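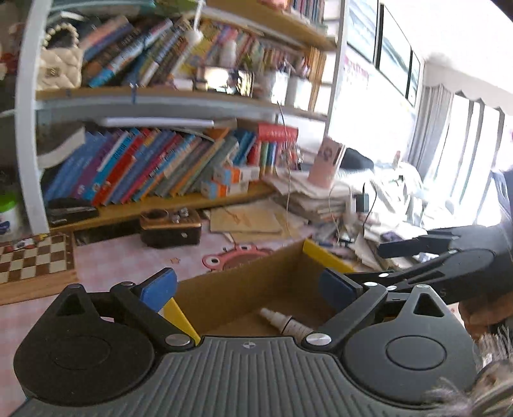 Skornley carton, open, with a small nozzle bottle on the floor of the box.

Skornley Yellow Carton and Packing Tape
Supplied by Flasa Packing Supply

The Skornley is a yellow cardboard carton with a plain brown interior, sold for hand packing of small household and personal goods: bottles, tubes, jars, craft parts, small soft items. It ships flat and is set up on any table. No glue or staples are used in assembly. The bottom flaps fold short side first, long side second, and are closed with one strip of tape along the center seam. A second strip across the seam is recommended when the contents include liquids.

The interior is unprinted and uncoated. It takes pencil, ballpoint and most felt markers, so a packing list or order number can be written directly on the inside of a flap. The yellow face is printed and does not take pencil well. Use a label.

Ordering units
Cartons, flat: bundle of 40
Tape: single roll or box
Stock at the Trenberg warehouse, Wed 26 November: 3,506 cartons

Bundles are not split. Mixed orders of cartons and tape go out in one shipment when both are in stock. Orders under one bundle can be placed at the Trenberg counter only.

Packing bottles and tubes

Close the cap or nozzle fully before packing. Bottles with a tapered nozzle should have a strip of tape over the tip or a small bag around the neck. Bottles may lie flat on the floor of the carton if the cap seals; otherwise stand them against a side wall and fill the space beside them. Tubes can lean corner to corner. Do not let a hard cap rest against the top flaps, as the flap will bow and the tape will lift at the ends.

Fill material is not included. Crumpled kraft paper is suitable. Loose fill is not recommended in this carton size, as it works up into the flap seam during closing. Glass should be wrapped separately.

Tape

The tape listed with the carton is a glossy, yellowish packing tape on a cardboard core. It is applied by hand or from a dispenser. For hand use, hold the roll upright with pressure on both outer sides, pull off the length needed, and cut it before laying it down. Tearing tends to split the strip lengthwise.
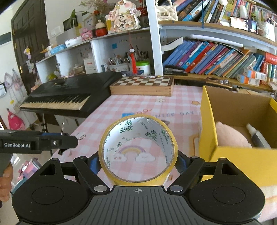 Large rolls do not fit every desk dispenser. Check the hub of the dispenser against the core before ordering a full box; opened boxes cannot be returned. Fold the loose end under by a finger's width after each use. Store rolls on their side, out of direct sun, and bring them to room temperature before sealing. Tape used straight from a cold storeroom has poor initial tack and may release from the yellow face overnight.

Length per roll is 132 meters. The tape may be used on other cartons, including plain brown ones. It is not intended for painted surfaces, finished wood or table coverings, and should not be used to hold a cloth in place during packing. Residue on the carton can be lifted with a second piece of the same tape.

Work surface

Any flat table of normal height is adequate. A cloth cover protects the table from knife marks only in a limited way; put a cutting mat down if cartons are to be trimmed. Keep small metal parts clear of the area where tape is laid out. They stick to the adhesive side and end up inside the seam.

Related items
Sheikh desk dispenser, large hub
Sheikh replacement blades
Kraft paper, sheets
Skornley carton, plain brown outside (made to order)

Notes
The earlier Skornley carton with the tuck-in lid is discontinued. Remaining bundles are sold as is. Flap layout differs between the two, and they do not nest when stacked flat.

Samples: one flat carton per business address, on written request to Noreen Yousafzai, sales. Questions on closure and tape: Wafula Waweru, technical desk.

© Flasa Packing Supply | Contact | Shipping and returns | Back to top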